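Rallstead Allotment and Garden Club
Minutes of the September meeting

Taken by me, Severino Peñalver, again, since Dorota hid the pen until everyone else had sat down. These are going up on the site in the same shape I typed them, so please forgive the rambling. If I got you wrong, tell me and I'll fix it before the next one.

Start

We got going a little after 7 in the evening. Dorota Szewczyk in the chair. Apologies from the Dirby Lane end, who had a school concert. Last month's minutes were read (well, skimmed) and agreed with one correction: it was the lower water tank that leaked, and I wrote the upper one. Sorry to the upper tank.

Water

The lower tank is patched and holding. Dorota would like the hoses off by 8 at night from now on because the pressure drops for the houses behind us, and two of the neighbors have been very nice about it so far. We agreed to that without a vote. There was a longer talk about whether soaker hoses count as hoses. They do. I brought this up myself and I'm the main person who will suffer for it.

Someone asked again about a second tap by the compost bays. The plumber's price hasn't come in yet. Dorota will chase it.

Plot rents

Rents stay where they are for another year — big relief in the room, you could hear it. Half plots are still half. Anyone who hasn't paid gets 30 days from the date on their letter, and if money is tight, please just have a quiet word with Dorota, she'd much rather know. We have a waiting list again and a few plots have been nothing but bindweed since spring. Letters about those go out too. I got a bit heated on this one, as I'm next door to the worst of them and have pulled the stuff out of my raspberries all summer!

Seed order

We're going in with the Śliwiński nursery for garlic and onion sets, same as last fall. The minimum for the bulk price is 100 bulbs of garlic and we had that covered before the sheet got halfway down the table. The purple one did really well for most people. Mine rotted, but I planted it in the wet corner and was told so at the time.

Broad beans were put off until next month. There was some feeling against the variety we had last year (tall, floppy, hit by blackfly) and Dorota is going to bring a catalog.

Shed paint

We've been going back and forth on the color of the tool shed since June. Green lost on a show of hands. Blue lost by more. That left the mauve-gray, which I'd been against, and I've come around to it. It's a soft, dusty kind of shade and it won't shout at people coming up the path. Agreed, with one person abstaining on the grounds that it's a shed. Painting to be done on the first dry weekend, bring old clothes and a brush if you own one.
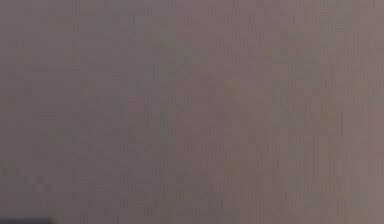 Harvest supper

Same hall as last year, doors at 6. Everyone brings a dish and a label saying what's in it, including nuts. The Uketti brothers are doing the music, and they've promised to start quieter this time and work up. Tickets are at the gate hut and we can seat around 100, so don't sit on it if you have family coming. I'm on soup. I need two big pots with lids, if anyone can lend me them, and a ladle that isn't bent.

The squash competition will be judged by weight only. We had a bad time with "best looking" last year and I don't want to minute another argument like it.

Any other business

The gate code is changing. You'll get the new one with your rent letter, so please don't write it on the gate — yes, it happened.

The wheelbarrow with the green handles has gone missing from the compost bays. If it's on your plot, just wheel it back, no questions.

Dorota thanked everybody who helped clear the ditch. I'd like to add that the sandwiches were very good.

Closed at ten to nine. Next meeting same place, same time, and somebody else please bring a pen.

S.P.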